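From: Damián Cabral
To: Clitislow house list
Date: Jul 15, 2018
Subject: Re: [house] Trays for the guest rooms, again

Dear Elin, dear all,

Thank you for the long message. I answer between your lines, as I think it is easier to follow. First the tray itself. I have set one on the counter, with plate, fork, chopsticks and spoon.

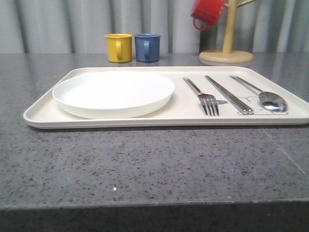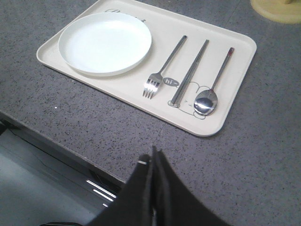 On Thursday, Elin Gape wrote:

> I am still not convinced by the small trays. In December we had
> guests who carried breakfast up to the rooms, and the plate was
> sliding all the way up the stairs. Would it not be wiser to go back
> to the big Guerreiro trays, with the handles?

I understand the worry. But the Guerreiro trays are too wide for the shelf in the rooms, and two people cannot pass each other on the stairs when one is carrying such a tray. I tried the cream tray with a full plate and a mug of tea, from the kitchen to room 14, and I lost only a little tea. The rim is low, this is true. If the plate slides too much we can put a cloth napkin under it. I have a lot of these napkins and they wash well.

> Second, the cutlery. I would put fork and spoon only. Guests who
> want chopsticks can ask for them.

Here I have a different opinion. Many guests are shy and they will not ask. For the noodle evenings we need the chopsticks anyway, and I prefer that the tray is always laid in one way, so the person who is preparing it does not have to think. My proposal is fork on the left, chopsticks in the middle, spoon on the right, all of them to the right of the plate. I know that in many houses the fork goes to the left of the plate. On this tray I like the plate at the left end, with the cutlery beside it.

The metal chopsticks are more slippery than wooden ones, I admit this. My mother-in-law complained the whole Sunday lunch. They do go into the dishwasher with everything else, and the wooden ones from Pirenska became gray and rough after one season.

> Also, who decided on the mugs? I liked the white cups. The colored
> ones look like camping.

I decided, and I am sorry that I did not ask before. The yellow and the blue one were meant as a trial. My idea is that two guests who share a room will each know their own mug, and so we wash fewer. I do not want to put them on the tray when it goes upstairs, because with the plate and the cutlery there is not much place left. It is better to keep them near the kettle, and each person takes one. If the others also think of camping, I will bring the white cups back and I will not be offended.

> Last thing is the money. You wrote 928 for everything and I cannot
> find how you arrive at this number.

My mistake, I should have sent the list. The number includes 32 trays, the plates, and the cutlery for all of them, plus the delivery. It does not include the mugs. Derkon has offered to take back any unopened boxes until the end of the month, so if we find that 32 is too many, we can return 4 or more without trouble. I will copy the invoice for you and leave it in the office, in the green folder.

One more point which nobody has raised yet. The trays should be wiped by hand and dried at once, please, and not left standing in the sink over the night. The drawing on the surface is printed, and I do not know how long it will survive with hard scrubbing. Use the soft side of the sponge.

Please write to the list before Wednesday if you have something against the order of the cutlery. After this I will make a small paper for the inside of the cupboard door, and I would not like to make it two times.

With kind regards,
Damián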